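Section 4. Installing the Selitside Under-Counter Water Filter

Applies to: Tiston Selitside, model 3641
Revised March 2026

4.1 Before you start

The Selitside connects to the cold water line only. Do not connect it to a hot line, a mixed line, or any line fed by an outdoor spigot. The supply must already be safe to drink. The filter improves taste and reduces sediment; it does not make untreated well water safe.

Check that the cabinet has a flat side wall with 22 inches of clear height from the cabinet floor. The cartridge drops down and out of the head when it is replaced, and a shorter space will not allow this without taking the bracket off the wall.

You will need a drill, an adjustable wrench, a bucket, a towel, and the parts bag marked A. Parts bag B is for the optional Zenda faucet and is covered in Section 5. If you are using your existing faucet, set bag B aside.

CAUTION: Do not use pipe dope or liquid sealant on any plastic thread. Sealant can crack the filter head. Use only the washers supplied.

4.2 Mounting the bracket

1. Hold the bracket against the cabinet wall with the arrow pointing up. Mark the two screw holes.
2. Check the other side of the wall for pipes, wiring, and dishwasher hoses.
3. Drill the pilot holes. Stop when the tape mark on the bit reaches the surface.
4. Drive both screws until the heads are snug. Do not overtighten in particleboard.
5. Slide the filter head down onto the bracket until it clicks.

Note: If the click is not felt, remove the head and check that the gray shipping tab has been pulled out of the slot.

4.3 Connecting the supply line

1. Close the cold water shutoff valve under the sink.
2. Open the cold side of the faucet and let the line drain. Leave the faucet open.
3. Place the bucket under the valve and disconnect the faucet hose.
4. Thread the tee adapter onto the valve by hand, then turn it one quarter turn with the wrench.
5. Reconnect the faucet hose to the top of the tee if a separate filter faucet will be used. For an existing faucet, fit the supplied cap to the top of the tee and connect the faucet hose to the outlet adapter.
6. Push the blue tube into the side port of the tee until it stops. Pull back on it lightly. It should not move.
7. Push the other end of the blue tube into the port marked IN.

The white tube runs from the port marked OUT to the faucet or outlet adapter. Cut tubing square, with a sharp blade. An angled cut is the most common cause of a slow drip at a push fitting. Leave enough slack for the head to be lifted off the bracket, but avoid loops that can catch on items stored in the cabinet.

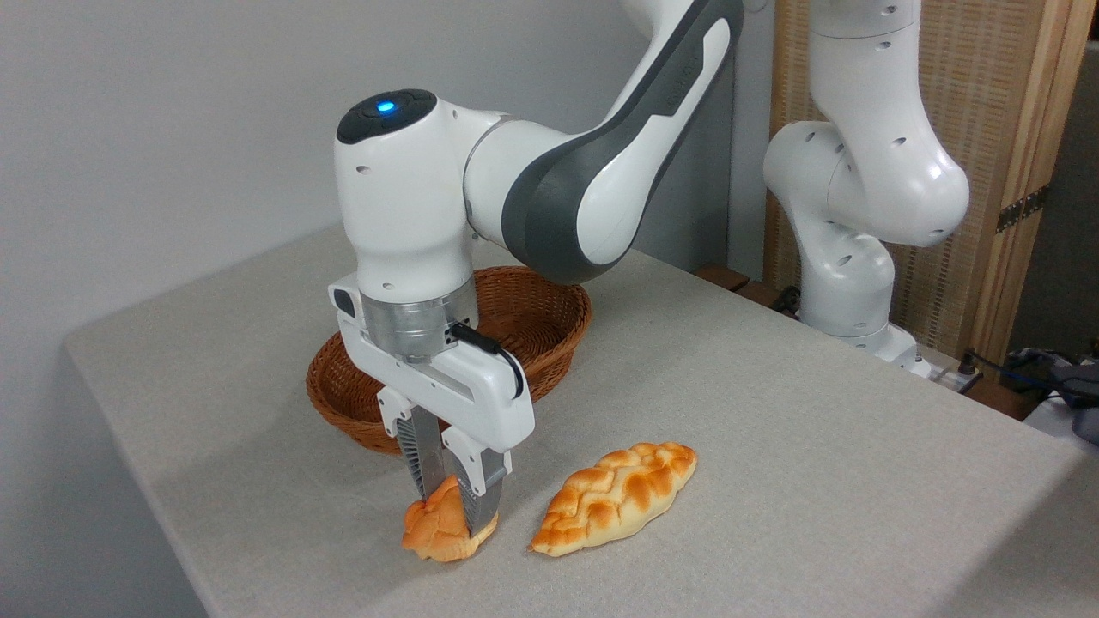 Tubing that has been kinked should be replaced. Straightening a kink by hand leaves a weak point in the wall, and the warranty does not cover leaks from it. Replacement tubing is sold by the foot through Nechyporuk Supply. Order by color.

4.4 First fill and flush

1. Insert the cartridge into the head and turn it clockwise until the two lines meet.
2. Close the faucet.
3. Open the shutoff valve one half turn. Wait for the hissing to stop, then open it fully.
4. Dry all fittings with the towel and check each one for leaks.
5. Open the faucet and run cold water until it is clear. Gray or cloudy water is normal during this step. Do not drink it.
6. Close the faucet and check the fittings again.

If a push fitting drips, close the valve, relieve pressure at the faucet, press the collar in, and remove the tube. Trim the end and reinsert it.

4.5 Setting the cartridge counter

The counter on the head is set at the factory for the 900-gallon cartridge. For the 200-gallon compact cartridge, hold RESET until the display changes to the lower number, then release. The setting is kept if the battery is removed.

Do not leave a used cartridge in place after the counter reaches zero. Flow will drop and taste may return.

Questions about this section may be sent to Oleksandra Yatsenko, Technical Publications, at the address on the back cover.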